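MEDIA RELEASE

August 2006

Corard Council opens free drop-off for unwanted computers

Households and small businesses in Wolatton and Inskip will be able to leave old computers at the Clirnari Resource Recovery Centre at no charge under a new service announced by Corard Council.

The service follows a trial held in February, when residents of Wolatton brought in 1344 items over 3 weekends. Council has since set aside a covered area beside the weighbridge and extended the service to the whole district.

Council's Manager of Waste Services, Fergal Horgan, said the trial had shown that many households were storing equipment they no longer used.

"People told us they had machines in the garage or under the house and were unsure what to do with them," Mr Horgan said. "Until now the choice has been to pay the tip fee or keep holding on to them. We would like to see as much of this material as possible kept out of landfill."

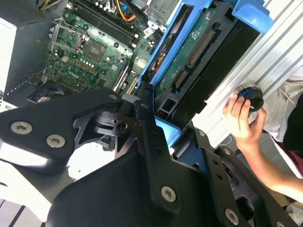

What will be accepted

Desktop computers, laptops, monitors, printers, keyboards and cables will be taken from residents free of charge. Small businesses may leave up to 60 items a year – larger loads must be booked with the Centre in advance. Televisions, microwave ovens and loose batteries are not part of the service and will continue to be charged at the usual rate.

Residents are asked to remove their own files before bringing a computer in. Council does not recover data and cannot return equipment once it has been left at the Centre.
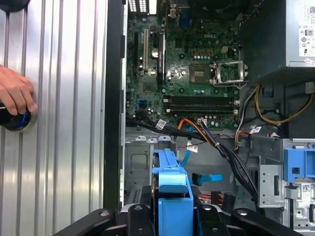 Funding and next steps

Council has allocated $600 a month to transport costs for the first year. Equipment will be sorted at Clirnari, with metals, plastics and circuit boards sent to separate processors. A report on quantities and costs will be presented to Council before the next budget is adopted.

Mr Horgan said a similar service for the outlying villages would be considered as part of that report.

"The Inskip road is a long drive for some of our ratepayers, and we are aware of that," he said.

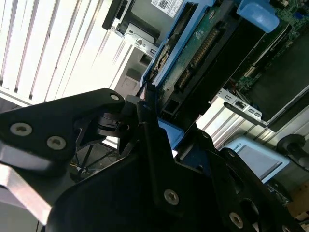
Equipment at close range, with an open server chassis.

Proof of address, such as a rates notice or driver's licence, must be shown at the gate.

Media enquiries: Communications Office, Corard Council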